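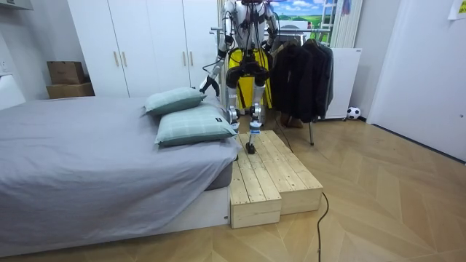

Small bedroom, January, step platform and clothes rack

Afternoon, started 2:15

The pine blocks are in! Two of them, side by side at the foot of the bed, and I am very happy with how they sit. I left the wood unfinished for now. It has good grain and a fair number of knots, and I kind of want to keep it bare, but Khang thinks bare pine will pick up gray scuffs in a week and he is probably right. Scrap offcut is on the bench with one coat of oil on half of it so we can compare.

Top planks all run lengthwise. I went over the edges by hand with 120 and then again with 180 (socks will find every splinter). Screw holes still need a look. If we fill them, use the paler filler from Turerbridge, the other tub dries orange.

Platform is low enough that it doesn't feel like climbing onto anything, you just step up. Still want felt pads underneath so the blocks don't creep apart on the floor. Ánh Hoàng suggested one long cleat joining them from below, removable. Love this idea. Will try it before buying hardware.

Bed: gray sheet on, smooth on top, still folding up a bit at the foot end where the darker mattress corner peeks out. Needs a deeper fitted sheet or a tuck. The white base is staying, it's low and goes well with the pine.

Rack: chrome one, from the Grustlow order. What a nice solid thing for the price. The diagonal brace under the end of the bar makes a big difference compared with the Idier rack, which swayed every time you pulled a coat off it. Bolts tightened once by hand and once with the key, to be checked again after a few days of clothes on it.

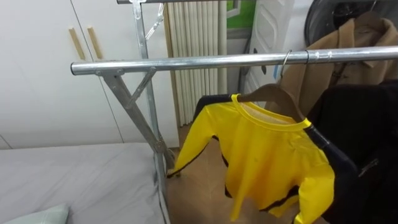

The yellow top goes at the end because it's the only bright thing in there and it makes the whole corner look cheerful. Everything dark follows after it. Light wooden hanger for the yellow one, and I'd like the same all the way along if Lại has more in stock. Spent so far on this corner: $137, hangers not included.

To do
Oil test, look at the scrap tomorrow morning
Cleat from below, Ánh has the drawing
Felt pads, 3 mm
Ask Khang if he still has the long level
Sheet!!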